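Skip to content
Search the manuals Search Clear All products

Clernen Hand Teaching Kit – User Guide
Section 4: Recording a task by hand
3/13/26
By the Orkon documentation group

This section covers recording demonstrations with the hand-held gripper. Teaching over the remote link is in Section 5. Finish the pairing steps in Section 3 before you start, and charge the gripper fully. A low battery drops the recording rate without a warning on the display.

4.1 Preparing the work surface

1. Clear the table of anything that is not part of the task. Move tools and spare parts out of the gripper's view as far as you can.

2. Wipe the surface. Scuffs and old marks can stay – tracking uses them as reference points, and a brand new glossy top is often harder to work with.

3. Turn on the room lights and leave them as they are for the whole session. Close the blinds if direct sun reaches the table.

4. Place the objects for the task to one side, out of the starting position. You will bring them in at step 4 of 4.3.

Note: If you change the table height partway through a session, the earlier recordings are still good but must be stored under a separate task name.

4.2 Opening check

Do this check each time you pick up the gripper, and again if it has been dropped or knocked.

1. Hold the gripper by its handle with the fingers pointing at the table. Keep your other hand clear.

2. Release the trigger all the way. Both fingers should travel to their stops and stay there.

3. Look at the two pads. They should face each other with a clear space between them and nothing stuck to the gripping surfaces.

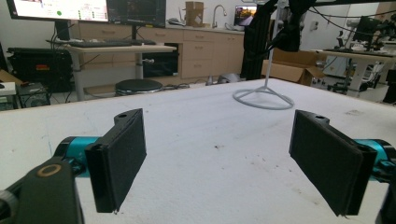 Figure 4-1. Fingers open over the table, nothing held between the pads.

4. Squeeze the trigger slowly until the pads meet, then release. Repeat twice. The movement should be smooth, with no clicking at either joint.

5. Open Garer on the host computer and choose Gripper, then Opening. Read the value with the fingers fully open. If it is below 900, run Set Zero and repeat from step 2.

CAUTION: Keep fingers, sleeves and lanyards away from the joints while the trigger is moving. The pads are soft but the brackets behind them are not.

4.3 Recording a demonstration

1. In Garer, choose New Task and type a short name in plain words, such as "cup to tray". The name can't be changed once the first recording is saved.

2. Hold the gripper over the middle of the table with the fingers open. Keep it still until you hear one tone. This is the start pose, and every demonstration of the task must begin from it.

3. Press the record button. Wait for the second tone.

4. Have a helper set the objects in place, or set them yourself with your free hand, then take that hand out of view.

5. Do the task at about half the speed you would normally use. Move your whole arm and avoid flicking the wrist. If you miss a grasp, carry on and try it again in the same recording – the software can learn from a recovery.

6. Return to the start pose with the fingers open and press the record button.

7. Choose Keep or Discard. Discarded recordings are deleted right away and can't be brought back.

Move the objects a little between recordings. We suggest 134 kept demonstrations for a simple pick and place. A task with 2 or more objects to sort will need 396.

CAUTION: Don't set the gripper down on its pads. Dents in the gripping face change how objects sit, and the robot will copy the error.

4.4 If a recording is rejected

Lost tracking. The gripper was moved too quickly or something covered its view. Slow down and check for loose cables hanging in front of it.

Start pose mismatch. The gripper was too far from the first saved pose. Choose Show Pose and line up again.

No grasp found. The pads never closed far enough to count as a grasp. For thin objects such as cards, turn on Fine Grip before recording.

For any other message, save the log and send it through the Wragg support page with the task name. Pad replacement is covered in Section 7. The June update will add a setting for left-handed users; until then, use the standard setting with either hand.

This site uses cookies to remember your language and product. Accept all Manage choices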